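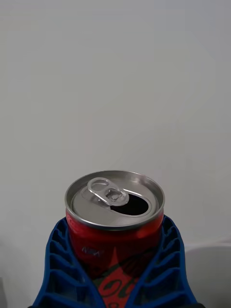
¿Está lista la pinza flexible Clover para sustituir a la pinza paralela Ono en la célula de Guscombe? Todavía falta bastante, y con los datos de marzo no recomendamos comprar la segunda unidad.

Llevamos 2398 agarres registrados entre las dos pinzas, con el mismo brazo y el mismo controlador Kaewmanee. El proveedor de la Clover insiste en que los dedos de celdas se adaptan solos a cualquier envase. Con latas de refresco abiertas cierran bien por debajo del borde, eso lo concedemos. Con tarrinas y cartón la cosa cambia: 62 caídas de la Clover frente a 13 de la Ono, repartiendo los objetos por igual.

La cámara de muñeca tampoco convence. Ve la tapa de la lata con detalle, pero los dedos tapan parte del cuerpo y el detector de etiquetas falla más de lo que prometía la propuesta. Subirla unos centímetros es una opción —nos la han sugerido dos veces— aunque nadie ha calculado qué pasa entonces con el alcance.

Gasto: dentro de lo previsto, salvo 7 juegos de dedos de repuesto que no estaban presupuestados.

Pendiente para abril: repetir la serie de cartón con la fuerza de cierre reducida y pedir al proveedor sus datos de desgaste, que seguimos sin recibir.

Categoría: Informes de avance / Manipulación
Contacto · © Laboratorio Guscombe · Volver arriba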